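# Table Clearing With a Simulated Arm: Project Report

Štěpánka Rusnák and Osaze Etim
Final report, December

## 1. What we set out to do

Our plan was to put a robot arm on a table in the Tirnach shared workshop and have it clear away whatever people leave there. We do not have an arm of that size. The workshop has a small desktop arm that Osaze built from a kit last year, and it can lift a marker pen but not much more. So the project was split in two. Štěpánka worked on a simulation with a full-size Franka arm, and Osaze rebuilt the small arm so that the same planning code could run on it with lighter objects.

The planning code is called Rustness. We wrote it in Python during the first half of the term and have kept changing it since. It takes a list of objects with their positions and outlines, picks one, picks a place to hold it, and sends the arm a path. It does not learn anything. All of the rules were written by hand, and most of this report is about which rules held up.

## 2. The workshop build

The small arm is bolted to a square of scrap board, with the power supply mounted under the bench. The original shoulder servo stalled when the arm was stretched out, so Osaze replaced it with a stronger one and printed a new bracket. The first bracket cracked along the layer lines at the screw holes. The second was printed on its side and has not cracked yet.

The gripper has 2 fingers driven by one servo through a pair of gears. We glued strips of bicycle inner tube to the inside faces. Before that, smooth objects slid out as soon as the wrist turned.

Wiring took longer than expected. The servo cables run along the arm and were catching at the elbow, which pulled one connector loose in the middle of a run. They are now held with loops of braided sleeve and have a hand's width of slack at each joint. If we did it again we would route the cables before printing any covers.

## 3. The simulated room

The simulation uses a dining room instead of a workshop bench. We picked it from the scene set we call Flurnance, which we put together from furniture and object models we already had. A dining room has chairs pushed in close to the table, and we wanted the planner to deal with them. An open bench would have been too easy.

Objects are placed on the table by a script. It draws from a list of 13 models and checks that none of them overlap. There was no attempt to choose things that go together, so the same table can hold a cup, a statue and sports gear. The arm stands at one end, and its position was the same in every run.

The three doors around the room and the picture on the wall make no difference to the planner, but we left the room models as they were. Removing them would have saved a little rendering time and we did not need it.

## 4. Picking where to hold

Our first rule was to grip each object at its center. This was fine for the white block and for the cup. It was no good for anything with a long handle. The center of a racket, measured from its outline, falls near the throat or on the strings, and the gripper fingers ended up trying to close on the widest part of the head.

The second rule looks for the narrowest stretch of the outline that is longer than the width of the fingers. On the racket this gives two answers, the throat and the handle. The throat is closer to the balance point, but it is thin and the fingers tended to rock on it. We added a preference for the end nearest the arm, and from then on the planner went to the handle.

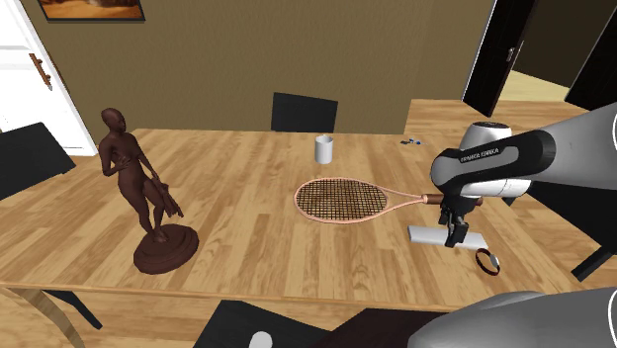

*Figure 1. Racket held by the grip, with the white block under the gripper and the bracelet close by.*

Holding a racket by the end of the grip means the head is far out to one side and acts as a lever. In simulation the fingers can be set to squeeze hard enough that it stays level. When we lowered the force to a value we thought was fair, the head dropped during the lift and dragged across the tabletop. We fixed this by lifting more slowly and by moving the grip point a short way toward the throat. It is still the worst object in the list.

The other trouble was clutter near the handle. Rustness treats every object as a box slightly larger than it is, and with the block and the bracelet both close to the grip there was often no free path down. Shrinking the boxes helped, but it also meant the fingers sometimes clipped the block on the way in. We kept the smaller boxes and made the gripper come straight down for the last part of the move.

## 5. Results

We ran 546 trials in simulation with the final settings. Failures were sorted by hand into 3 groups:

- no path found, usually because a chair back or the statue was in the way
- object dropped or dragged after the fingers closed
- object lifted, but a neighbor knocked over or pushed

The first group was the largest. The statue is tall compared with everything else on the table, and the planner kept its distance from the draped cloth and the arm as if the whole figure were one solid block. A closer-fitting shape would probably help. Chairs mattered less than we thought they would, except for the one nearest the arm.

The small arm was tested on the bench with a pen, an eraser, a paper cup and a toy racket cut from foam board. It picked up the pen and eraser well. The paper cup was crushed until Osaze limited the servo travel. With the foam racket we saw the same sagging as in simulation, but milder, as the foam weighs very little.

## 6. What is left

Ms. Ogundipe, our project supervisor, suggested adding a check after the lift, so that the arm puts an object down again if it has tilted too far. Štěpánka has this half working in simulation. On the small arm it would need a sensor at the wrist — we have the part but have not mounted it.

We also want to try the bracelet again. A ring tilted on its side has no good narrow stretch under our rule, and at the moment the planner skips it.

The code, the bracket files and the parts list are in the Tirnach project folder. The cracked bracket is in the drawer under the printer if anyone wants to see where it failed.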